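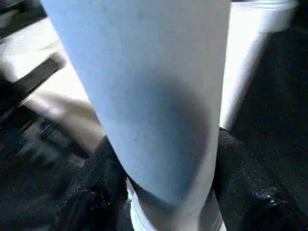
Trams turn back before the bridge after update 13

Game: Braketau
Map: Witura (the big river map)
Area: Tools and transit
Status: Solved, leaving open for the dev team to look at
Mods: none at first, see notes further down

What happens

Hi all! First of all, I love this update. The new hills are gorgeous and I've spent far too many evenings just following barges up the river. But my trams have gone strange, and I want to get everything I've tried into one place in case someone else is fighting the same thing.

My city is called Cevar. It sits on both banks of the Witura, with the old town on the west side and all the factories on the east. One tram line ties the two halves together over a long stone bridge. Before the update it ran beautifully, packed at rush hour, and I was very proud of it. Now every tram leaves the depot, picks up passengers, gets as far as the last stop on the west bank, turns back and goes home. The passengers stay on. They ride all the way to the depot and vanish, and then the line panel says they arrived happy!

The line still shows as complete in the transit view. No warning icon, no gap in the track, no complaint from the depot. Cars and buses cross the same bridge without any trouble.

Steps to see it

Load a city saved before update 13.
Pick any tram line that crosses water on a stone bridge.
Let the game run at normal speed until the morning trams go out.
Follow one from the depot.

What I expected: the tram crosses.
What I get: the tram turns back at the last stop before the bridge.

Log

Evening, first try. Restarted the game and loaded the save again. Same thing. Checked the files through the launcher and it found nothing wrong.

A little later. Deleted the line and drew it again from scratch, same stops, same order. For one glorious moment a tram rolled right up to the bridge ramp and I cheered out loud. Then it turned around. So the line itself isn't the cause, but drawing it again does change something, and I made a note of that.

Later still. Tried a brand new map with a flat river and a short bridge. Trams cross perfectly! Tried a long bridge on the same map and they cross that too. So new bridges are fine, at least on a new map.

Next morning, coffee in hand. Back in Cevar, I built a second bridge downstream by the Pellegrini docks (my favorite corner of the city, lots of little cranes and fish markets) and ran a test line over it with 4 stops. It works! The trams sail across. That told me the old bridge was carrying something over from the earlier version.
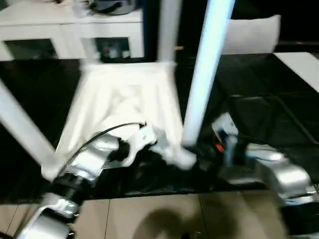
I could have stopped there and moved the whole line to the docks, but the stone bridge lands right in the main square and I'd have had to tear down half the old town to match it. No thank you. I kept going.

Same morning. Turned on the track view, zoomed in as close as it goes, and found a tiny break in the color right where the ramp meets the bridge. With the normal view you'd never see it. It looks like the ramp and the bridge each end in their own node, one on top of the other, and the trams can't hop between them. Cars must use a looser rule, because they don't mind at all.

Noon. Tried the upgrade tool on the bridge, going from stone to steel and then back again. The break is still there. The tool swaps the look of the bridge and keeps the old nodes, which is lovely in most cases and no help in this one.

Early afternoon. Got it!!

The fix that worked for me

Pause the game. Please don't skip this one, I did, and a bus full of people ended up in the river.
Save under a new name.
Remove the ramp pieces at both ends of the bridge. Leave the bridge itself alone.
Turn snapping to height on, then draw each ramp again starting from the bridge and going toward the land. Starting from the land brings the break back.
Put the tram track on the new ramps.
Open the line panel and move any one stop a little, so the game works out the route again.
Unpause and give it until the next morning in game time.

After that every tram crossed. The first one reached the factories with a full load and I sat and watched it the whole way. Rebuilding both ramps cost me less than 1,000 in city money, so it's cheap as well. The houses near the west ramp lost their road link for a moment while paused, but they all stayed put.
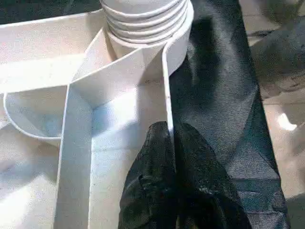
Stacked white cups in a white tray.

Follow-up notes

I ran the repaired save for 2 full game years and the trams are still crossing. Ridership climbed right back up to where it was, and the east bank shops have stopped complaining about missing customers.

With the better camera mod switched on, the result is the same, so the mod isn't part of it. I only added it after the fix.

I haven't tested trains. If you have a rail bridge from before the update, I'd love to know whether it behaves the same way. Same question for bridges with a bend in them, mine is dead straight.

For the dev team: I've kept a copy of the broken Cevar save from before I touched the ramps and I'm happy to send it over. It would help a lot if the line panel showed a warning when a tram turns back early, and if the game stopped counting those poor passengers as delivered. A button to clean up doubled nodes would make my whole month.

Thanks for such a wonderful game, I'm off to lay track to the Pellegrini docks for good this time. That test line was too pretty to delete.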